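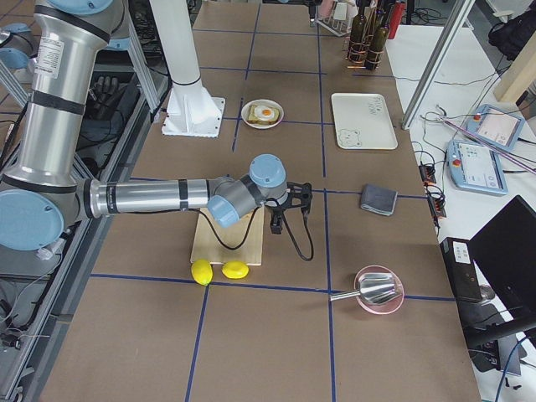

The first thing one customer wrote back after a trial was that the gripper mattered less to them than the cable, and that they wished they had looked at the cable before they looked at the fingers. Other trial users have made the same remark in different words, so the cable now has its own section on this page.

Verkix G2 two-finger gripper

The G2 is an electric parallel gripper for light handling work: food items, kitchen tools, cloths, small boxes. It has 2 fingers, one motor and one cable for both power and signal. It bolts to the wrist flange of most mid-sized arms. If your flange has a different hole pattern, order the adapter ring with the gripper.

Trying it on your own objects

We suggest a plain table with a grid taped on it and one kind of object to each cell. Our own table is covered in brown cardboard with dark blue tape. Cardboard marks easily, and the marks show where fingers have come down too low. Change it when it gets soft.

Choose objects that differ in shape and stiffness. Lemons are a good start. They roll, they are not quite round, and they are cheap to replace. A folded cloth tests whether the fingertips close fully. A scoop standing in a bowl has a long handle that can be gripped in several places, and each place gives a different swing when the arm lifts. Toast with a fried egg on it is hard for any two-finger gripper, and we do not claim the G2 will lift one cleanly. Move the plate instead.

Keep the cutting board flat and in the same cell for every run. If you are comparing the G2 with another gripper, finish the whole set with one before you change over. Swapping after each object takes longer and the tool offset has to be entered again each time.

Cable

The cable leaves the wrist at the side and needs a loop large enough for the last joint to turn both ways. Too short and it pulls at the plug. Too long and it lies on the work, where it can drag on a board or catch a light object. Set the arm to its lowest working pose, look at where the loop falls, then fix the cable to the forearm with straps. Check again with the wrist turned fully in each direction.

A shorter cable with an angled plug is sold separately under the name Mitis. It suits arms that work close to the table. It does not suit arms that have to reach overhead.

Fingertips

Standard tips are flat and black. The Genine soft tips fit the same screws and hold curved objects with less force, but they wear faster on metal handles. We recommend an inspection every 2000 cycles. Replace both tips together, even if only one looks worn.

Using two arms

The G2 can be run on either arm of a two-arm table. Give each gripper its own name in the controller before you start, and keep both teach pendants within reach of whoever is at the table.

In the box

Gripper with standard tips
Cable, straight plug
8 flange screws
2 hex keys
Printed mounting sheet

Trial units

Trial units are sent out from the Thái warehouse with the standard tips fitted. Soft tips and the Mitis cable can be added to a trial on request. Please return the gripper with its cable attached and the screws in their bag.

Page last changed 2019-10-10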